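Março, por Geetha Chacko

Voltou a moda da secretária vazia. A Merkora vende agora um curso em que se aprende a deitar fora papéis, 55 euros, com certificado. Uma colega fez, gostou, e três semanas depois andava à procura da garantia do frigorífico. Desconfio de qualquer método que precise de certificado. 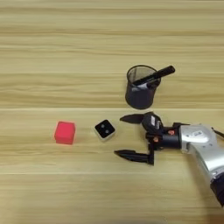
O argumento é sempre o mesmo: menos coisas à vista, mais concentração. Pode ser. Trabalhei 8 anos num gabinete impecável e nunca adiei tanto. O Gopinath, que tinha a mesa soterrada, entregava tudo antes de mim. Perguntei à formadora de onde vinham os estudos e recebi um folheto.
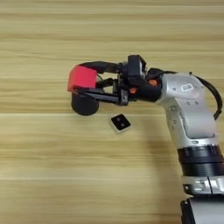

E a tal regra dos três minutos

Se demora menos de três minutos, faz-se já. Experimentei numa manhã. Às onze tinha respondido a mails que se resolviam sozinhos e o relatório continuava na primeira página. Quem inventou isto não tem caixa de correio partilhada. 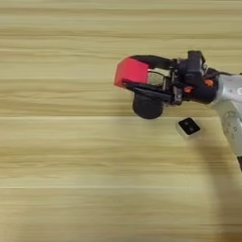 Também me falaram da aplicação da Avix, que manda avisos para não nos distrairmos. Avisos! Instalei, apaguei antes do almoço. Fico com o caderno e com a gaveta que não fecha bem, e se alguém tiver um estudo a sério, mande, que eu leio.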